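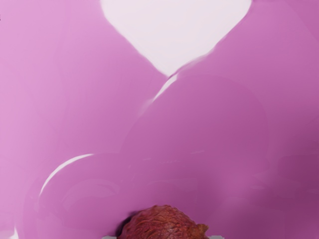 Up close with the gripper and the small reddish-brown thing it has to pick up.

Hello again from my corner of the newsletter! Last month I asked what you'd like me to write about next, and the winner by a mile was some version of "when can a robot clear my table?" I've been chewing on that for weeks, mostly while clearing my own table, so let's get into it.

I spent most of January reading about a project called Ondbridge, where the whole question is tidying up after people. They do nearly all of their early practice in simulation, which means a computer-drawn room and a computer-drawn arm, and nothing gets broken except somebody's patience. One practice task runs 1,000 times with the items nudged into slightly different spots each time. In the batch I read about, the arm finished the job cleanly 639 times. My first reaction was that this was terrible. Then I thought about my kids and the dishwasher, and I softened a bit.

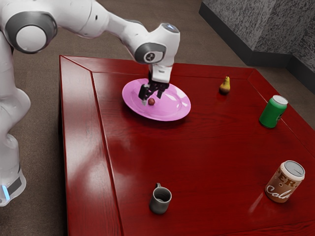
Clearing a table is a funny sort of chore, if you stop to think about it. We call it one job, but it's really a pile of little ones that all want a different touch. Take a table with a pink plate, a pear, a couple of cans and a dark gray mug on it. The mug has a handle, the cans are smooth and round, the pear bruises if you squeeze it, and then there's that little round thing sitting on the plate, no bigger than a grape or a nut. You and I would pinch it up without even looking down. A gripper with two fingers has to come in over the plate at the right spot, stop at the right height, and close just enough.

And small things really are the trouble! I wrote to the folks at Lorgate, who work on kitchen helpers, and asked which chores they'd trust a machine with today. Carrying a full tray from one counter to another, yes, most days. Wiping a flat surface, yes. Picking up one pea, or a grape that has rolled under the rim of something, they'd rather not promise. A big box is forgiving — you can grab it an inch off center and still have it. With something tiny, an inch off means you've got a handful of air. 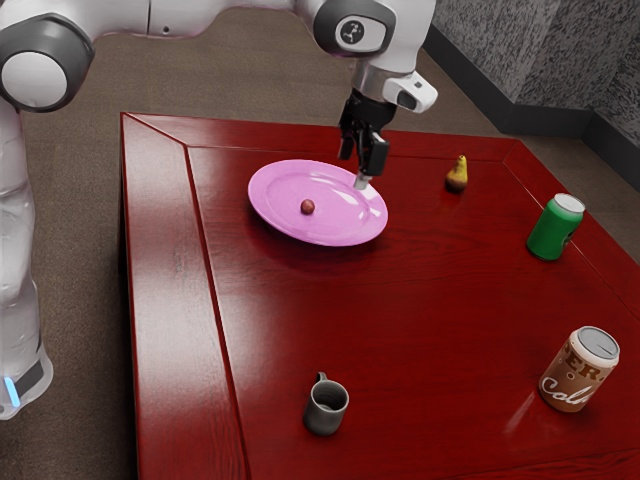 The other thing they brought up was shiny surfaces. I had never given this a moment's thought, but a polished table is hard on a machine that finds its way around by camera. Reflections can look like objects, and bright streaks can hide an edge. My grandmother polished her dining table every week of her life and would've been very pleased to hear she was robot-proofing it.

Shops and small factories are further along, as you'd expect. Stępień, a packing outfit I got to visit, has 3 arms on its line, and between them they move 3,000 boxes on a good shift. Same box, same height, same belt, all day long. I asked the shift lead if one of them could clear the break room after lunch and got a very long laugh. Every lunch is different, and people leave things wherever they like (guilty).
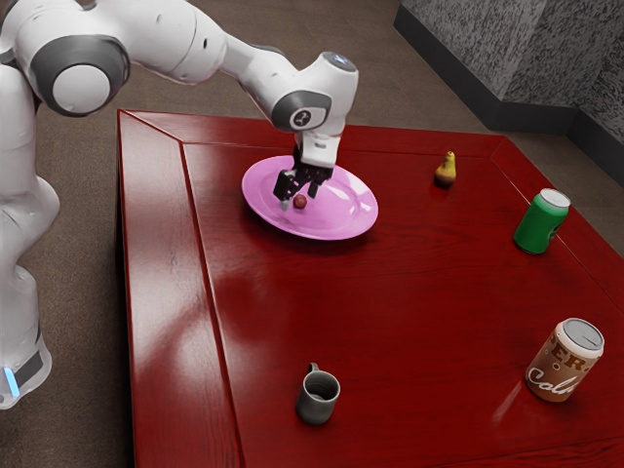
So where does that leave those of us with a sink full of dishes? My guess, and it is only a guess, is that we'll get help with the boring in-between bits first. Fetching, carrying, sorting cans from cups. The fiddly stuff will stay with us for a good while, and so will anything that needs a judgment call, like whether that last bit of food is trash or somebody's snack. I'd happily take a machine that did half the table and left me the rest.

Next month I'm off to Gedumcombe, where they're trying out laundry folding, and I've been told to bring my own fitted sheet. If you have a chore you'd like me to ask about while I'm there, hit reply and send it over! Socks have already been requested, several times.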